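How I Compare Gripper Fingers at Home Without Losing My Mind

I've been mucking around with small robot arms for a few years now, and the question I get most through the contact form is which fingers to buy. My usual answer is to test them yourself, on your own arm, with your own lighting, and it's easier than you'd think! What follows is the routine I used for the Womix soft-tip set and the Skiltine pads, and you can knock it over in an evening once your arm is calibrated.

What you'll need: an arm with a two-finger gripper, a small wrist camera, a table that doesn't wobble, a gridded cloth or mat, and a handful of toy fruit and veg in a basket. Mine came from a discount shop (20 bucks for the lot, bargain).

Start by clamping the base down. Home the arm, then bring the gripper in to your start pose, low over the cloth with the fingers nearly shut. Save that pose under a name you'll remember. I call mine Sarkport, after the old controller board I learnt on, and every single trial begins from it. Grab a still from the wrist camera before you let the arm go anywhere.

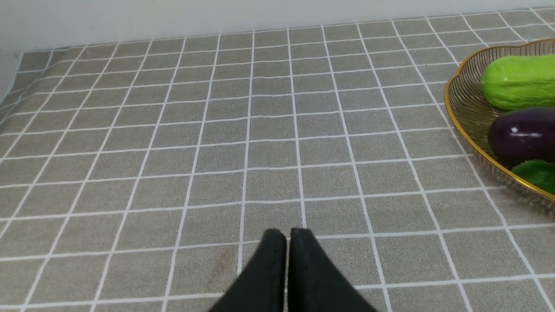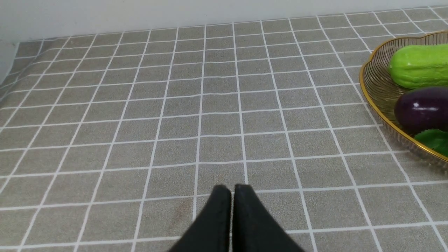

Checking the start pose is the step I used to skip, and I paid for it with a whole batch of 122 trials I couldn't compare. Now I flick between stills on the laptop and look at where things sit against each other. The white lines on the cloth do most of the work, but I also like a landmark close to the fingers, and the little brownish smudge just left of the left finger is perfect for that. If it has wandered, either the cloth has crept or the camera mount has. Give the mount a wiggle first, it's usually that.

Next, set your closing force. I run the Peeters driver at 400 on its own scale, which is middling, and leave it alone for the whole comparison. Change the fingers OR change the force, never both in one go.

Now run your picks. I do 18 per object for each set of fingers, going for the eggplant first. Smooth and shiny is a rotten combination for rubber tips, so you find the weak ones early. The cucumber has a lumpier skin and makes a good second object. Score a pick only if the arm lifts it clear of the rim and holds it while you say "one Mississippi, two Mississippi" (my neighbours must wonder). Write down drops and slips separately, you'll want that later.

When you swap fingers, wipe the tips with a damp cloth, let them dry, and re-home before going back to your saved pose. Then take another still and start again from the first object.

For what it's worth, the Womix set won on the eggplant and the Skiltine pads were a bit better on the cucumber. I've left the Womix ones on for now, and I'll run the leafy bits once I've worked out a fair way to score them.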